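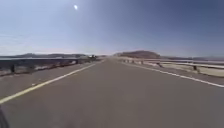

my sister texted at the gas station that if the road is this straight for the next hour somebody in the car had better be talking to me, so I'm posting at every stop instead. sorry in advance

6 February 2026. moving the last of the apartment to Stodbridge. odometer says 2,172 since the oil change, which I swore I'd get done at 2,000. whatever

guardrail on both sides for this stretch, yellow line left, white line right. nice wide shoulder on the right at least. sand past the rail. good road for thinking, bad road for staying awake

stopped in Gulitz. coffee was 5 bucks and tasted like the lid. bathroom key is chained to a hubcap

podcast ran out 20 miles ago - on to the Lotero album, the one I only like the second half of

whoever told me to take the road thru Kotian instead of the interstate, you were right, no trucks. also no food. ate the crackers that were supposed to be for tommorow

tip if you're doing this drive - fill up before Gulitz, check your tires, bring real sunglasses and not the ones from the glove box

ok back in the car. next post from Stodbridge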